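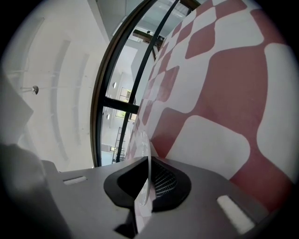 Why would anybody pay for software that only tells a robot where it is? Akosua Ayaaba put that to me at the first meeting we ever had, before I'd even got my coat off, and I've been trying to answer it properly ever since. Her point was that the robots she'd bought already came with something that did the job. My point was that it did the job fine until somebody moved a shelf. We went back and forth for an hour and at the end she asked for a trial, so I suppose it went okay!

About us

Hi, I'm Kwame Ametepe, and I started Drernusport. We write perception and planning software for robot arms and grippers, the part that sits between the camera and the motors. We don't build arms and we don't sell them. If you already have one and it keeps reaching for where the box used to be, you're the kind of person we like to hear from.

I came to this from the tooling side. For years I wrote the little programs other engineers use to look at their own data (log viewers, calibration checkers, a timeline scrubber I'm still a bit too proud of) and I kept seeing the same trouble in everybody's logs. The planner would be working from a position that was already stale, and the controller would do its best with it, and then somebody would spend a week tuning the controller. I got tired of pointing at the same gap in the graph, so I left and started writing the thing that goes in the gap.

What we make

Furora is our main product. It takes wide-angle video from a camera on the wrist or the hand, works out how the camera is moving through the room, and passes that along to the planner with a number that says how sure it is. That last bit matters a lot to us. A planner that knows the estimate is shaky can slow down or back off and look again, and most of our code is really about deciding when to do that. Wide lenses bend everything, of course, straight window bars included, so the calibration step gets more of our attention than any sane company would give it. Release 210 redid it from scratch and I'd happily talk your ear off about why.

Murín is the smaller one. It's the replay tool we built for ourselves and then gave in and shipped, after customers kept asking what was on our screens during support calls. You load a recording, drag along the timeline, and see what the camera saw next to what the planner believed. We keep 3,616 recordings in our own test set, and every change to Furora gets run against all of them before it goes out. Glass is still our worst enemy. Repeating patterns come second: a checkered surface looks like a gift until the matcher grabs the wrong square and slides your whole map over by one.

How we work

We're a small team and we all take support calls, me included. If you write in with a problem, please send the raw log and not a screen capture of it. We'd also love the calibration file, even if you're sure it's fine (I was sure mine was fine for most of a May, and it wasn't).

New people here spend their first weeks in Murín, going through failed runs and writing down what they think went wrong before they look at the ticket. Then they pick one and fix it. Some of those fixes have been in the product ever since.

Akosua did buy a license after that trial, by the way, and she still sends us her strangest logs. Her latest question is whether Furora can cope with two grippers in each other's view. Partly! We're working on it.

Getting in touch

Use the contact form and choose "Furora" or "Murín" so it lands in the right inbox. For trials, tell us which arm and camera you have and what your planner expects as input. For jobs, skip the cover letter and tell us about a bug you chased for too long.

Page last updated February 2026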